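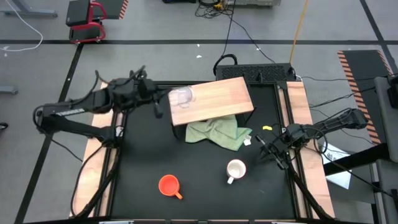 Mugs, boards and tea towels wanted for the Mikville kitchen swap

If your cupboards are anything like mine, there's a front row of mugs you use every day and a back row you haven't touched in years. Well, the kitchen swap is back at the Talness Rooms this September, and the back row is exactly what they're after!

I popped in for a chat with Sabina Šimko, who runs it with Ľudovít Sýkora, and came away with a list as long as my arm. Mugs are top of it. White ones always go quickly (people like to make up a set) but Sabina has a soft spot for the loud colours, and I must say a bright orange mug would cheer up any Monday-ish sort of morning. Clear glass cups are welcome too, and so are wooden boards and tea towels. Towels needn't be ironed, thank goodness. A crumpled green one is as good as a pressed one as long as it's been through the wash.

Last year 621 things changed hands over the two sessions, and Ľudovít reckons mugs and cups made up the biggest pile by a long way. I took home a bread board and a gravy boat, and I've used the board nearly every day. The gravy boat is holding pens.

It works the same as before. You bring what you don't want, you get a token for each piece, and you spend your tokens on whatever takes your fancy. No tokens? Everything is 50p. Money from the last swap went towards the new sink in the Vurnitz Lane kitchen, and this year's is for shelves.

A few things they can't take: anything chipped, knives, pans with the coating coming off, and electricals of any sort. Kvido Hrnčiar asked me to add that lids should come with the thing they're the lid of. He has a crate of 34 spare ones from last time, so if you've lost a lid, do go and have a rummage.

Sinan Karabulut will be showing people how to oil a tired wooden board, starting at half past two. Bring your own board if you'd like to have a go, and an old rag. I'm taking mine, as it's gone very pale in the middle where I chop the onions.

Drop-off is from ten in the morning at the side door, and the swap itself opens at one. Please wrap glass in newspaper and write GLASS on the bag. The Cardoso café next door is doing tea and cheese scones until four, and dogs are fine in there but not in the Rooms.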